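4 Gripper and wrist camera

This section covers fitting the fingers, setting the grip and checking the wrist camera view on the Laramden bench cell with the Heydari two-finger gripper. Do the work in the order given. If the gripper has been taken off for cleaning or repair, start at 4.1. If only the fingers have been changed, start at 4.2.

You will need:

- the finger setting gauge, part 1289
- 2.5 mm and 4 mm hex keys
- lint-free cloths
- a polished steel test part
- a scrap board fitted with large capacitors
- the cell key

CAUTION
Turn the mode switch to Set-up and take the key out before putting your hands near the fingers. The gripper can close without warning when the air or power supply comes back.

CAUTION
Large capacitors can hold a charge after the board has been disconnected. Discharge every board before it goes into the cell, including scrap boards. See section 2.3.

4.1 Fitting the gripper

1. Move the arm to the Service position from the Flultalance pendant screen.

2. Wipe the wrist flange and the back face of the gripper. Any swarf between the two faces will tilt the fingers.

3. Offer the gripper up with the dowel hole towards the cable side. It will only seat one way round.

4. Put in the four flange screws and tighten them in a cross pattern. Finger tight first, then with the 4 mm key.

5. Plug in the gripper lead and turn the collar until it clicks. Clip the lead to the forearm. Leave enough slack for the wrist to turn both ways to its stop.

Note: On cells delivered to Saltness before September the lead has no collar. Use the spring clip supplied in the spares bag.

4.2 Fitting and setting the fingers

1. Open the gripper fully.

2. Slide each finger on to its carrier. The bevelled ends face away from the wrist.

3. Nip up the finger screws with the 2.5 mm key.

4. Place the setting gauge between the fingers and close the gripper at the lowest force setting. Tighten the screws with the gauge still in place.

5. Open the gripper, take out the gauge and look at both inner faces. Replace the fingers as a pair if either face is chipped.

6. On the pendant, choose Gripper > Zero. Close the fingers on nothing and press Store.

The stored zero should be no more than 36 counts from the last value. A bigger difference usually means dirt on a carrier or a finger that has not gone fully home. Take both fingers off, clean and repeat.

4.3 Checking the grip on polished steel

Polished parts are the hardest test of the grip and of the camera. Carry out this check every time the fingers are changed.

1. Clean the test part with a dry cloth. Do not use solvent.

2. Stand the part in its holder with the long side upright.

3. Set the grip force to 100 on the Force page. The page has no units; the scale is explained in Appendix B.

4. Jog the arm in at creep speed until the fingers are on either side of the part, then close.

5. Look at the camera picture on the pendant. Both fingers should be in view at the bottom, with their inner faces against the metal.

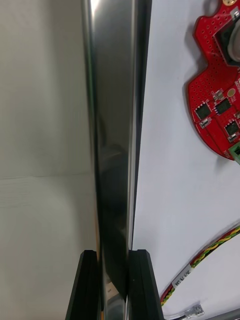 Figure 4-1. Wrist camera view with the fingers closed on polished steel. A red circuit board and a braided cable are on the white surface to the right.

6. Check the exposure. Expect a bright highlight and a broad dark band on polished metal, with blurred reflections. Judge the setting by the background and leave the highlight alone. If board detail beside the part is washed out, lower Exposure one step at a time.

7. Press Hold Test. The gripper keeps its force for one minute and the pendant shows Pass or Slip.

8. After a Slip result, clean the finger faces and run the test again. Do not raise the force above 141 to get a pass. Fingers that still slip at that setting are worn.

Note: Reflections in the metal can confuse the edge finder. Keep tools out of the area near the part, and wear a plain overall if you have to stand close to the guard.

4.4 Checking the grip on capacitors

The can of an electrolytic capacitor dents easily, so this check uses a much lower force. It also confirms that the camera can read the board label past the gripper.

1. Set the grip force to the value on the Capacitor page of the job sheet.

2. Bring the board to the working position with its component side towards the camera. A tilt is acceptable if the label can be read.

3. Jog the fingers to either side of the can and close. The end face of the can should be towards the camera, with its print and black stripe in view between the fingers.

4. Compare the camera picture with the one below. The white label runs vertically to the right of the large round cutout, and the green screw terminal block is on the right-hand side of the board.

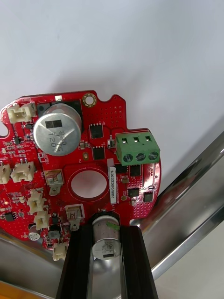 5. Press Read Label. The serial text should come up on the pendant within a few seconds. If it does not, refocus the camera as described in 4.5 and try again.

6. Jog to a clear spot over the tray and open the fingers. Inspect the can for dents or marks. Lower the force if there are any, and repeat from step 3 with another capacitor.

7. Save the settings under the job name and write the force value on the sheet.

4.5 Refocusing the wrist camera

1. Take the key out and slacken the lens lock screw by half a turn.

2. Turn the lens ring until the print on the label is sharp. The fingers may look slightly soft.

3. Tighten the lock screw and run Read Label again.

Wipe the lens window each Friday with a dry cloth. Report scratched windows to Forough Mousavi in the service office, quoting the cell number from the plate on the base.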